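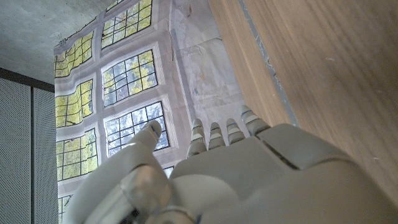 Sutari window backdrop, hung beside a light wood panel.

Product review: Sutari printed fabric backdrop, window design
Issued by the Castellanos Furnishings Office, 28 September 2018

The Sutari backdrop was purchased for a room at our Trollham site that has no outside view. It is a hanging fabric banner printed with white-framed windows and bright yellow-green foliage. The review covers appearance, hanging and general suitability for shared rooms. The purchase price was $108, with delivery included.

Color is the strongest feature of the product. The foliage is vivid, and the upper-left window, with its dark branches among yellow leaves, is convincing at a normal viewing distance. Staff who work facing the backdrop have commented favorably on it.

The fabric is less satisfactory. It arrived folded and has been on display since January, and slight wrinkles remain. On a plain pattern these would pass without notice. On a grid of windows they make the bars between the panes look gently curved, and the eye goes to them quickly. The supplier's instructions advise a cool iron on the reverse side. We followed them twice, with modest improvement – a garment steamer may do better. Hanging took two people almost 55 minutes, most of it spent getting the top edge level.
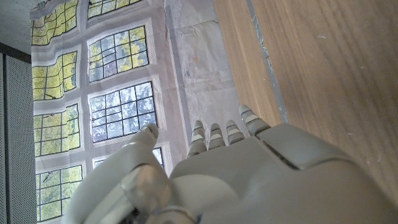

Light wood and the mottled, off-white plaster next to it.

Buyers should also consider what will stand next to the print. Pale wood with a fine, straight grain suits the yellow-green well. Off-white plaster is an acceptable neighbor, although fine cracks and small stains are easier to notice beside so clean a design. Touching up the plaster before hanging is advisable.

The Motavden backdrop, reviewed previously, hangs flatter but has duller greens.

Rating: four out of five for color, two out of five for finish. Recommended for rooms where the backdrop will be seen from across the room. Purchasing staff should request rolled delivery when ordering.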